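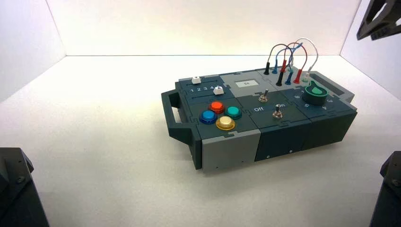 Inspection of the training boards is done in May, before the new group at Mulbridge starts, and again when a board comes back from loan. We have 27 boards on the list and every board gets its own sheet. The number on the sheet must be the same as the number on the board, in this case 54, and I ask everybody to read it from the board and not from the storage box, for last year two boxes were exchanged. The sheet goes from the top surface to the sockets and cables, then to the place where the board stands. Please write OK, REPAIR or REPLACE after each point, and a comment if there is something to say.

Board: 54
Type: Mosham, modular panels
Checked by: Kianoush Talebi
Power during the check: disconnected

PART A. BODY AND TOP SURFACE

A1. Panels sit flat, no raised corner at the joints. OK
Comment: Pass the hand slowly over all joints, both directions. The joints between the dark and the light panels need the most attention, a raised corner can catch a sleeve.

A2. Carrying handle firm, no cracks where it meets the board. OK
Comment: Lift the board by the handle only a little above the table and hold it for a moment. Support the other end with the second hand. If there is a noise, put it down and write REPAIR.

A3. Slider knobs move over the full length and do not come out. OK
Comment: Found with the upper knob near the left end and the lower knob near the end of the scale. The lower one was a little heavy to move at first. I cleaned the groove with a dry brush and tested again. The printed numbers 1 to 5 are still good to read.

A4. Push buttons (orange-red, teal, blue, yellow) return by themselves after pressing. OK
Comment: Press each one 11 times, also from the side of the cap. The teal button returns slower than the other ones but it returns. I would not replace it now, look again at next inspection.

A5. Toggle switches have a clear click and the levers are not bent. OK
Comment: Check the small nut under the lever with fingers, not with pliers. On the Ziden boards the nuts were overtightened and the panel had a crack from this.

A6. Words "On" and "Off" readable from normal sitting distance. OK
Comment: None.

PART B. SOCKETS AND PATCH CABLES

B1. Colored collars complete and not loose. OK
Comment: Try to turn each collar. A collar that turns freely is REPAIR, also when the contact is still good.

B2. Plugs go fully in, no bare metal between plug and socket. OK
Comment: Look from the side with a lamp. A plug that stands out by nearly 3 millimeters or more must be taken out and compared with a new one.

B3. Cable covering without cuts, burns or hard places. REPAIR
Comment: The white cable needs attention close to the upper plug, there is a small loop of the braid visible. The remaining length is somewhat twisted. Please exchange before the board goes to the students.

B4. No socket left open without a reason. See comment
Comment: The red socket in the lower row is open. This is allowed when the board is disconnected. Before power is given, put the plug in or close the socket with a cap from the drawer.

B5. Cables do not pull at the plugs. OK
Comment: All have enough length to make a loop. Do not tie them together, the students must be able to follow every color with the eyes.
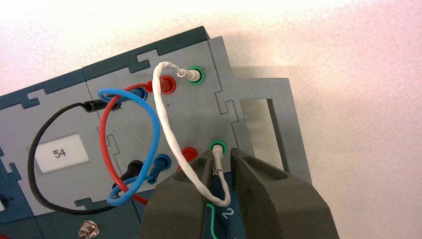

Board 54, points B1 to B5. Red socket of the lower row open, white cable over the others.

PART C. THE PLACE OF THE BOARD

C1. Floor of the booth clean and flat, the board does not rock. OK
Comment: Press on each corner. Wipe the white floor with a damp cloth and wait until it is fully dry before the board is put back. No spray near the sockets.

C2. Walls stand close at the corners, no sharp edge. OK
Comment: Feel the corner lines from top to bottom. The Cheng wall panels can move a little when somebody leans on them.

C3. Light is even, no strong reflection on the labels. OK
Comment: The back wall looks a bit warmer in color than the floor. It does not disturb the reading.

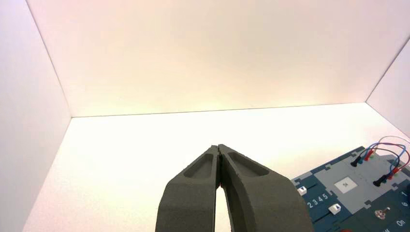
PART D. RESULT AND WHAT IS TO DO

Board 54 is usable after repair of B3. Until then it stays on the shelf for repair with a yellow tag.

To do:
- Exchange the white cable, same length, same plug type.
- Order 2 spare caps for red sockets.
- Look again at the teal button (A4) at the next inspection.

The sheet stays in the folder for the whole school year. If you correct something, cross it out with one line and sign beside it, please do not use white correction fluid.

Contact the Mulbridge workshop | Copyright Mulbridge Training Workshop | Back to top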